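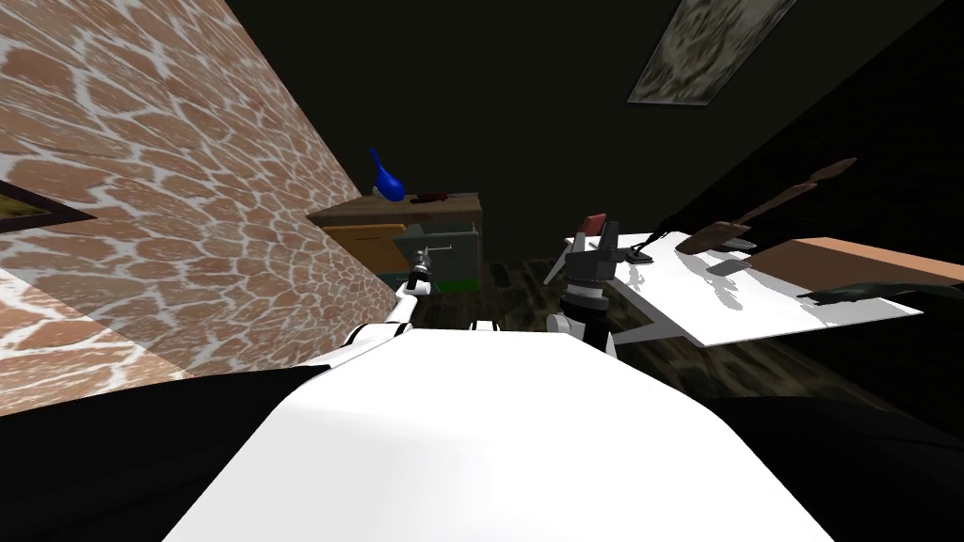 Left arm drifts on drawer handle after swapping the gripper

wistside_dan
Hi all, and sorry in advance for the length! We run a two-arm setup in simulation at Wistside before anything goes to the real cell, and I changed the left gripper model over the holidays. Now the fingers line up nicely with the drawer handle, close, and then slide off sideways when the arm pulls back. The right arm is fine with the same gripper settings it had in July. I've run it 281 times since the swap and the left one misses more often than it grabs. Where would you start?

Indira Poojary
Welcome, Dan! I'd look at your tool offset first. When we changed fingers on the Nair cell, the new ones were a touch longer and the old tool point was still sitting in the config, so the arm was politely closing on the wrong spot. Re-teach the tool point, then try one slow pull and watch the wrist the whole way.

bakeo_fan
I'm going to disagree a little, with love. If the offset was wrong he'd see it on the approach, and he says the fingers line up. To me that smells like friction or grip force. What's your contact friction on the finger pads? Mine came in at the default after an import and everything slid like soap.

Indira Poojary
Fair, though a small tilt in the tool frame can look just fine until the arm starts pulling. I'd still do the offset first, it takes five minutes.

wistside_dan
Thank you both, this is so helpful. Checked tonight: tool point was the old one (oops), and pad friction was at default too. I fixed only the offset and it's better, but it still slips on the longer pulls. Friction is next, and then I'll leave it going for 3000 cycles.

bakeo_fan
Half a point each, then! Save a copy of the config before you touch the friction, and please post the numbers when the run is done.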